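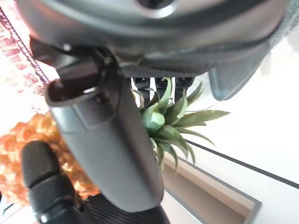
Fig. 1. Wrist view, gripper at the crown of the pineapple.

Unit 6 handout: Reading a vendor's offer
Instructor: Eun-seong Byun

Case: the Tumix two-arm handling package, offered by Grellidby on a service contract. Please read the brochure before class. I have my doubts about most of it, and you should come with your own.

What is on offer
The package covers the upper body, 2 arms, a choice of end tools and a teaching session at your site. Legs come with the full version. The brochure promises "any household object, first day." Underline that sentence and ask what would count as breaking it.

Why fruit
Vendors like blocks and cups. A pineapple is a fairer customer – bumpy skin, a stiff crown, and two quite different places to take hold. In Fig. 1 a finger passes in front of the point where the crown meets the body. Is that a grasp point or just where the arm was at that moment? You can't tell from a still, and neither can a buyer. Ask for the whole run, with the failed attempts left in.

The numbers
Grellidby quotes 2000 picks between services. The test sheet behind that figure lists 400, all on one object, and the rest is projection. Kairys, the rival bid, gives no figure at all, which I find slightly easier to trust.

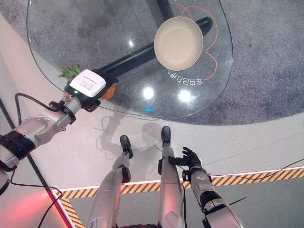 Clear tabletops deserve a paragraph of their own. Glass reflects ceiling lights and lets the carpet show through, and depth cameras have a long history of trouble with both. The brochure says "all common surfaces" and never names glass. Get it in writing.

The same goes for the end tools. A gripper on one arm and a multi-fingered hand on the other looks generous, but the price list charges for them separately, and the hand's page has no payload on it.

For next time
Write one page on the Tumix contract. Name two claims you would test on site, and say what result would make you walk away. Goltus, the leasing firm, has its own terms in the reader; skip the appendix.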